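3.2 Bench layout and the wet corner

The survey covered 17 teaching and research laboratories at three sites, which we refer to by their building names: Darkport, Khunthong and Drornmont. All of them were refitted under the same furniture contract, and the benches share one base design. The countertops are matte black, the cabinets below are supplied in a limited set of colors, and services are brought to the bench through the wall or through the top itself. What differs from room to room is where the sink was put in relation to the open bench, and how users have come to treat the space between the two.

In the L-shaped rooms the sink is set into one run of the bench and the second run turns away along the next wall. We call the stretch from the sink to the inside corner the wet corner. Figure 4 gives the arrangement in one of the Khunthong rooms. The black basin is recessed into the black countertop, with a perforated pegboard behind it and two white faucets with green handles in front of the board. The taller faucet is a gooseneck. The second is a horizontal arm with downward nozzles at either side. Users at all three sites told us that a dark basin in a dark top is hard to make out from a distance, and several had set glassware down closer to the rim than they meant to.

The wet corner tends to collect small items. A beaker and a shallow metal tray are typical. So are plants, which the laboratory rules at Darkport prohibit and those at Khunthong do not mention. The spider plant on the right run in Figure 4 stands near the back of the counter, and we recorded it under "personal and decorative items" along with mugs, calendars and radios found in other rooms.

Figure 4. Wet corner of an L-shaped bench, Khunthong. Sink and faucets on the left run; tray and beaker near the inside corner; potted plant on the right run. 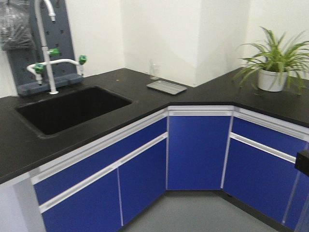
3.3 Power at the bench

Outlets were recorded separately from water and drainage. For each one we noted the height above the countertop, the distance from the nearest basin rim, the type of enclosure, and whether anything was plugged in at the time of the visit. The full inventory lists 1,819 outlets, of which 623 were at bench level. The remainder were in overhead service carriers, floor boxes, or on walls without furniture in front of them, and are left out of what follows.

Bench-level outlets fell into three groups. The first is the continuous raceway, a channel running the length of the wall with sockets at fixed intervals. The second is the pedestal, a freestanding post fixed to the top, common on island benches. The third is the single surface box, placed against the wall at the back of the bench with its lower edge at or near the level of the countertop. Surface boxes were the usual choice where a raceway had been left out of the original order and power was added later.

The single box has some practical drawbacks. Because it sits low, liquid spilled on the bench can reach it before it reaches the front edge, especially where the top is not quite level. Cords leave the faceplate close to the work surface and lie across it, and a large plug can cover both sockets of a two-socket plate. Users also tend to place equipment in front of the box and then have to move it to unplug something. 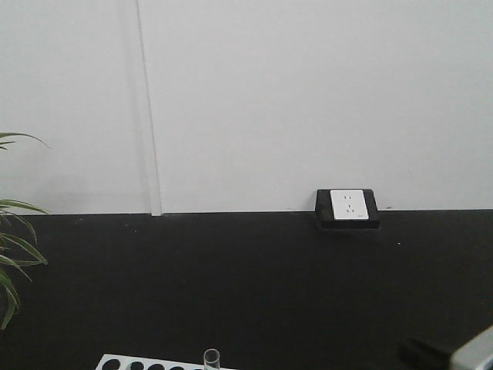 Against this, a surface box leaves the wall above it free, and it can be moved without taking the bench apart. At Drornmont the maintenance staff preferred it for that reason. They kept spare boxes and plates from the furniture supplier, Stirus, and reported that most relocations were finished in a morning. Relocations were not always entered on the room drawings, however, and we found several outlets in positions that no drawing showed. In those cases we recorded the position measured on site.

The drawings also gave us little help with wall trim. Narrow vertical covers occur in many of the rooms, and from the front it is not possible to tell a seam cover from a cable cover. We did not remove any of them. Where the building records were silent, we entered the cover as "trim, purpose unknown" and did not count it as evidence of a power route.

3.4 Condition of the countertops

Surface condition was graded by eye on a four-point scale, from 1 (no visible marks) to 4 (damage that can be felt with a fingertip). Dust and light scuffs that did not break the surface were graded 2. Matte black tops show dust and pale streaks easily, and the first round of grading was stricter on them than it should have been. Branislav Bednárik regraded the black tops in May after each had been wiped with a damp cloth, and only the second grades are used in the analysis.

Grades were assigned to one-foot sections of bench, 3,000 sections in all. Sections next to a basin were graded separately from the rest, as were sections directly in front of an outlet. Where a section met both conditions it was placed in the basin group. Sections covered by equipment that could not be moved were left blank — mostly under balances and incubators — and were excluded from the comparison in Section 4.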